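quick one before I lose the evening
03/10/2025

Ok so. Three weeks of packed lunches and packed everything, and I have opinions. Typing this fast, laundry is going, don't expect polish.

The whole thing started with the grocery bill. Went to the Fallier on the way home for milk and bread, came out 200 dollars lighter. Milk and bread! I sat in the car and read the receipt twice. Fancy crackers. A second jar of a mustard I already own. Frozen stuff I bought hungry. So I said right, pantry month. Eat what's in the house, buy only fresh things, see how far it goes. Finish line is the first of April.

Rules, such as they are. Fresh fruit, veg, eggs, milk, allowed. Anything in a can, box or bag, not allowed until the old ones are gone. Coffee doesn't count. Coffee never counts.

First job was pulling everything out of the cupboards. Should have taken an hour, took most of a Saturday's worth of energy and I still haven't done the high shelf over the fridge. Lentils in three different bags, all open, all with a clothespin on. Rice forever. A can of water chestnuts that moved with me from the old apartment, and probably the one before that. Tapioca?? I don't make tapioca.

And boxed desserts, so many. I buy them when it's cold out and then forget, because what I really want when it's cold out is toast.

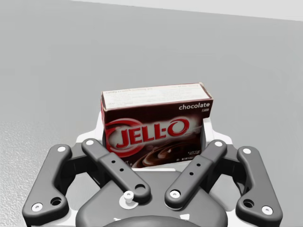 Anyway, dinners. Week one was easy. Too easy, I got smug. Pasta with the good tomatoes, chili, fried rice with whatever was in the drawer. Used up the Tralen noodles that everybody at work goes on about and they were fine. Salty. Wouldn't cross town for them.

Week two is where it gets wierd. You've eaten all the obvious meals by then and what's left doesn't go together. Chickpeas and barley. Chickpeas and coconut milk, that one was great, I'll write it up properly some other time. Chickpeas on toast, less great. My youngest asked if chickpeas were "a holiday." I said yes.

Barley soup, though. Forgot how much I like it. Onion, carrot, the sad end of the celery, 5 cups of water, a bouillon cube, lid on, go do something else. Come back, salt, lots of pepper. That's the recipe. It gets thick overnight so add more water the next day. I ate it for lunch three days in a row and was happy all three days.

Things that did not go well:

The bread. Old yeast. Brick.

Lentil burgers, which fell apart in the pan and became lentil crumbs. Put them in tortillas and called it tacos. Got away with it.

A jar of Kuzmenko pickled beets from the back of the bottom shelf. Lid wouldn't budge, then budged all at once. The dish towel is pink now. So is part of the wall by the toaster.

Also I broke the rules, twice. Once for peanut butter, becuase I am not packing school lunches without peanut butter. Once for tortilla chips and I have no defense.

Money so far, I haven't added it all up, the receipts are in my coat. Definitely less. The weekly shop fits in 2 bags now and I can carry it up the stairs in one trip, which my knees like.

What I want to fix is the list. I tried the Plurnari app for keeping track of what's in the house and gave up by the second evening, too much tapping. Went back to a sheet of paper taped inside the cupboard door. Cross it off when it's gone. The kids draw on it. There's a horse next to "black beans" that's better than anything I could do.

Still to get through: the rice (ha), the red lentils, the tapioca, the water chestnuts, and whatever's up on that high shelf. If anyone has a thing to do with water chestnuts that isn't stir fry, comments are open. I've had stir fry.

Washer just beeped, gotta go move the towels.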